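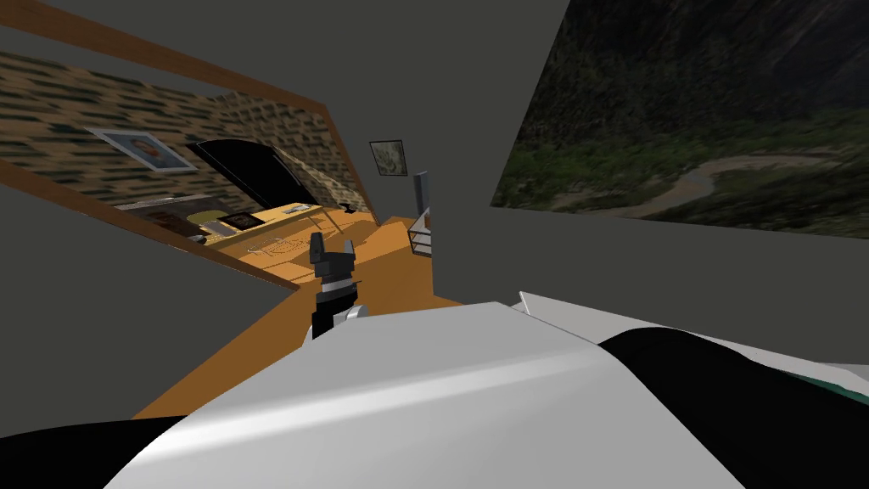 *Arm and gripper in the Nedton simulated room, with the desk and brick wall behind.*

## Simulation work: house rules, second edition

2 May 2019

The second edition of the Nedton simulation rules is now in force. It replaces the sheet that went out in February, which was two pages long and left a good deal to guesswork. The new one runs to seven pages. Marta Tkachenko edited it, with comments from the teams at Plinine and Filali, and anyone who runs arm tests in a simulated room on our shared machines is expected to follow it.

Most of the February sheet survives. The parts on logins, disk space and booking have only been reworded. What has changed is how a run is set up, how it is named, and what may be claimed from it afterward.

### Why we rewrote it

During the spring check we went through 1,888 saved runs. Too many of them could not be repeated. The usual trouble was a missing settings file, or a room that had been edited after the run and saved under the same name. In a few cases two people had used the same run number on the same day and one set of results had overwritten the other.

None of this damages a machine, and that is probably why it was let go for so long. But results from these rooms get quoted in meetings, and people decide on the strength of them which moves to try on real arms. A run that can't be repeated shouldn't be used that way.

### Setting up a run

Rooms are now locked once they are released. If you need to move a box, swap a picture or change the floor, save a copy under a new room number and say in the notes what you changed. Small changes count. A box turned a quarter of the way around gives the fingers a different edge to close on, and two runs with different boxes are two different tests.

The same goes for the start position of the arm. Write it down as joint values. "Same as last time" was the most common entry in the old notes and it is no longer accepted.

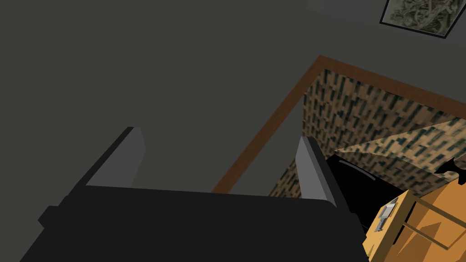
*Open fingers near the wooden-rimmed container. The orange box is at lower right.*

Keep a margin around rims and walls. The February sheet asked for "enough room," and every team read that differently. The new rule is that the margin is a number, it is set before the run starts, and it is stored with the settings. You may choose your own value. You may not change it halfway through a batch. If the planner can't find a path with the margin you picked, record that as a failed plan and start a new batch with a new value.

Contact with anything other than the target has to be logged, even a light touch. Please don't turn off contact checks to make a run go faster. If a room is too slow with the checks on, tell Marta and she will look at whether it can be simplified.

### What to do at each stage

1. Before the run, load a locked room and check its number against the list. Save the settings file first, then start. Look over the camera view once with the arm still, and make sure the fingers are in it.

2. Before any approach, confirm that the gripper is open and that nothing is held. The state reported by the software and the view from the camera should agree. If they don't, stop and file a report. 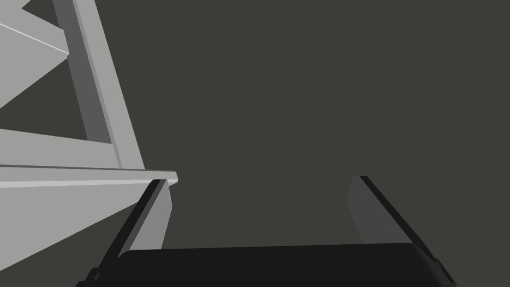 3. During the run, leave it alone. If you have to step in by hand, the run is marked as assisted and stays marked. Assisted runs can be kept for training but they do not go into success rates.

4. After the run, save the log, the settings and the room number in one folder. Failed runs are saved the same way as good ones. The limit per batch is 2,000 runs, after which the system will ask you to open a new folder.

### Large objects and close views

This section is new, and it came mostly from Filali. When the gripper works close to something big, the object can fill much of the camera view and hide what is behind it. Runs like this have been scored by eye in the past, and two people scoring the same batch did not always agree.

From now on, a grasp in a crowded view is scored from the contact log and the object's position, with the camera view used only as a check.

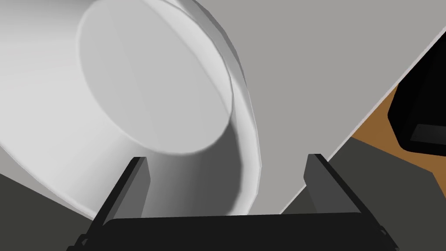 Where the log and the view disagree, the run goes into a separate group marked "unclear" and a second person looks at it. Unclear runs are reported as their own figure. They are not to be shared out between passes and failures.

### Reporting results

Any figure taken from simulation must say so in the same sentence. Give the room number, the number of runs and the margin. Don't write that a task "works" on the strength of simulated runs alone. The wording we suggest is "completed in simulation," followed by the rate.

Ustora has asked whether older results need to be redone. They don't, but they can't be placed in the same table as results made under the second edition. Label them "first edition" and keep them apart.

The full text is in the shared folder next to the room list. Corrections go to Marta Tkachenko, preferably with the section number. She already has a note that the index still points to the old page for contact checks, and that will be fixed in the next copy.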